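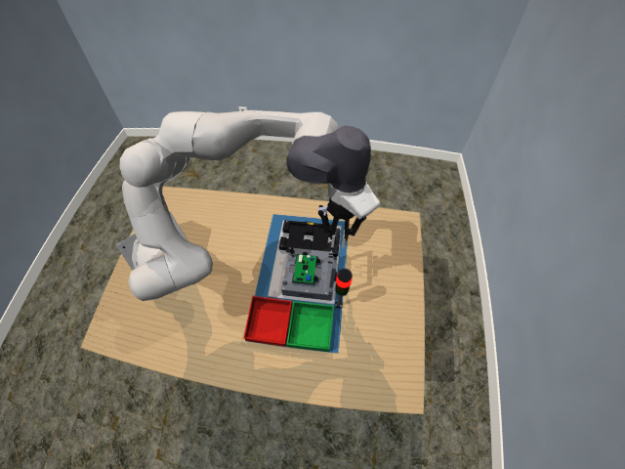 A white robot arm over a wooden table. Rendering.

The Elevation of Flatell

The benchmark at Flatell is a brass disk set in the top step of the old grain office. Its published elevation is 1,316 feet. I was sent in June to confirm the figure before Donodov poured the footings for the new pump house, and I expected to be gone by the second evening.

The method is simple. You set up the level between two rods, read the one behind, read the one ahead, and move on. The difference is the rise or fall. You do this until you reach a mark you trust, then you turn and do it all again in the other direction. The two totals should cancel. Whatever is left over is the error, and a contract states how much error you may keep.

I ran from the Husetti mark, on the railroad culvert, up the county road to the grain office. It took 36 setups. I got 1,314 feet. I ran it back and closed within tolerance.

A disagreement of 2 feet is large. The usual causes are a misread rod, a rod extended and not locked, or a mark that has been disturbed. I checked the rods against a steel tape. I tested the level for collimation and found nothing worth adjusting. Then I ran the line again with a different instrument and got the same answer to the width of a pencil.

The woman who kept the key to the grain office watched me from the porch on the third day. She asked if the number was bad.

I said the number was probably old.

"My father stood on that step when they set it," she said. "They let him hold the rod."

I asked where the step had been then, and she pointed at my feet.

Steps do not sink 2 feet and stay level. I put a bubble on it and it was level. The door above it opened freely. There was no crack in the wall, and the mortar was the original mortar, soft and full of shell. I wrote this down. I also wrote down that the well at the Sandhu place, at the bottom of the road, had been deepened twice, and that its iron casing now stood out of the ground as high as my knee. The casing went down to rock. It had been cut off flush with the grass, she told me, the year she was married.

So the town had gone down, all of it together, the step and the porch and the school and the road. Only the pipe had stayed.

She was 81. She came off the porch and stood next to the disk, with one hand on the rail.

"Would we have felt it?" she asked.

I said no. Spread over that many years, it came to less than the thickness of a dime in a season.

She considered this. I had one more reading to take and she wanted to know if she could hold the rod — I showed her how to keep the bubble in the circle, and walked back to the instrument. She held it very still. I read it three times, although once would have done, and entered the value in the book.

The report went to Donodov on 21 August 2019. Under remarks I put that the mark was stable with respect to its surroundings. They moved the footings up the hill.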